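Monday, tea bench

Finally got the bench back and had a proper go at the tea pours. I've been looking forward to this one all week! Oi-ling Cheung brewed the first pot of the Jolden black before I'd even got my coat off, and the whole corner smelled fantastic.

What we're chasing: how much the flavour drops off when you let the tea down with bottled water after brewing, compared with just brewing it weaker to begin with. The Praletia notes from January treat them as the same thing. I never believed it, and Oi-ling believed it even less.

Wiped the white table down first. It shows every drip, so I'm calling it my favourite surface in the building (the old grey one hid everything and we kept sticking our sleeves in it). Bottled water for the lot, no tap, so the minerals stay the same from cup to cup.
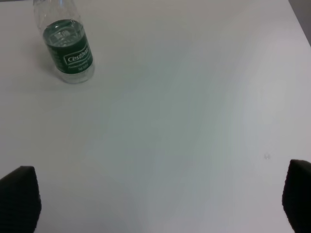 Base brew was 1000 mL at full strength, and from that we took 464 mL for the let-down set. Each tasting cup gets 178 mL. That's a generous cup, but Oi-ling likes to go back for a second sip once it's cooled and I've come round to her way of doing it. The cooled sip is where the good stuff shows up, all malt and a bit of dried apricot.

First impressions: the let-down cups have a rounder colour and way less bite at the back of the tongue. The weak-brewed ones are thin up front, then oddly sharp. I had them picked blind on the first go and was far too pleased with myself. Oi-ling got them too, and faster.

Paper cups are fine for this, by the way. I'd worried about a cardboard taste and couldn't find any unless the tea sat for ages. 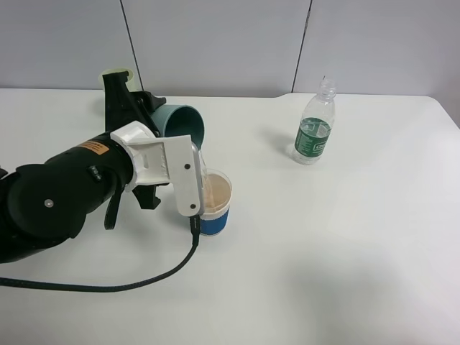

Does it matter how high you pour from?
A little, mostly for heat. A long thin pour cools the tea on the way down, so keep the height the same for every cup in a set.

Still to do: repeat with the Jistden green, which I expect to be much fussier. Need 2 more sleeves of cups and a strainer that doesn't leak leaf bits. Jakubowski method sheet is in the drawer under the kettle, with my scribbles on the back.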